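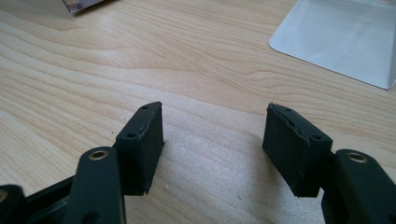 May, 7:40 a.m.
Opened by Zoriana Harasym, Periodicals and Returns, Harb building
Print this ticket | E-mail this ticket

Ticket 3613: Hand grippers, pad wear and dropped magazines
Status: open, partly resolved
Assigned to: Aled Hopkin

Problem as reported
Magazines slip when we lift them toward the rack. Thin issues are the worst. Bound books are mostly fine. It started after we moved from the returns cart to the table task, where one hand holds the item up and the other is meant to steady or open the rack. Both pads on one gripper look bad. The black covering is uneven along the edge and there are small bits hanging off the bottom of one pad. Operators are squeezing harder to make up for it, and Dindo Evangelista has asked to be taken off the afternoon session because his right hand is sore.

Aled Hopkin, 8:15 a.m.
Please stop using the gripper with the frayed pad until I have seen it. Don't trim the bits off with scissors. Which magazines are slipping, and where on the page edge are people gripping them?

Zoriana Harasym, 8:50 a.m.
Glossy covers. We were told to take them by the spine but half the time they arrive on the table spine down, so people take whichever edge is up.

Aled Hopkin, 10:30 a.m.
Looked at both pairs. Checked:
- Screws on the pads. Snug on both sides.
- Finger travel. Opens and closes fully, no sticking at the pivots.
- Covering on the pads. Lifting at the front corner on one gripper. Needs replacing.
- Cables. The bundle on the left one is heavy and pulls at the wrist. I think that is part of Dindo's problem.
Swapped in the spare set from the Janlow site. Ran 13 magazines from table to rack and dropped one.

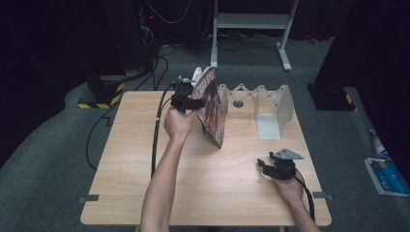 Left gripper on the cover edge, right gripper open in front of the rack.

Dindo Evangelista, 1:05 p.m.
Better grip with the spare set. The cable is the same as before. When I reach to the back of the table it drags on my left arm and I end up twisting to keep the magazine straight. Could it be hung from overhead?

Aled Hopkin, 1:20 p.m.
Probably. I will need a hook and a strain relief clip. Ordering both from Skila today.

Oksana Symonenko, 2:10 p.m.
Adding a comment for the shift leads, as this keeps coming up at the desk. The recordings from this table go to Grilesik, who are setting up the arm that will do the evening reshelving. The plan is still that evening reshelving moves to the arm and the evening staff move to the reading room and interlibrary requests. No one's hours are being cut under that plan. I know the rotation has not been posted yet and I know people want it in writing. I have asked for it.

In the meantime a dropped magazine does not count against anybody. Mark it as a drop and go on to the next one. Please don't grip harder to save a take.

Zoriana Harasym, 2:35 p.m.
Thanks. Two of my people had been redoing every drop on their own time at the end of the shift. I have told them to stop. Can we also get a limit on how long one person stays at the table? We have been doing up to 2000 lifts a week between us and it isn't shared evenly.

Oksana Symonenko, 3:00 p.m.
Agreed. Sessions are limited to 40 minutes from tomorrow, then a different person. Yaqin Ding will keep the sign-up sheet.

Yaqin Ding, 3:25 p.m.
Sheet is on the inside of the staff room door. Dindo is on carts for the next 7 working days and is not to be put on the table, including as cover.

Still open
- New pads for the original gripper (Aled)
- Overhead hook and clip for the left cable (Aled, waiting on delivery)
- Written rotation for evening staff (Oksana)

Leave this ticket open until the hook is up. If the spare set starts slipping, add it here and don't start a new ticket.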